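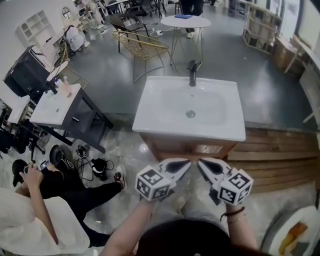
Forkarholm Tenants' Group questions police figures on parcel thefts

Jan 28, 2025

Forkarholm Tenants' Group has asked police to explain how they arrived at a claimed fall in parcel thefts on the estate.

A police leaflet delivered this month says thefts from shared hallways have dropped sharply since September. The group's own log shows 14 parcels missing over the same period, from three blocks. Only five of those cases were given a crime number.

"If a theft isn't written down, of course the total goes down," said Adjoa Amoah, who chairs the group. "We'd like to see the workings before anyone congratulates themselves."

The group is also doubtful about the reward of up to £300 offered by the managing agent, Lindemann, for information leading to an arrest. Residents have been given no phone number for it and no closing date.

Kwabena Annan, of Bakano House, reported two missing deliveries and says he has yet to get a call back. "I was told the camera footage would be looked at. By whom, and when?"

The group wants a written reply and a public meeting with officers.

Press contact: Marlina Raju, Forkarholm Tenants' Group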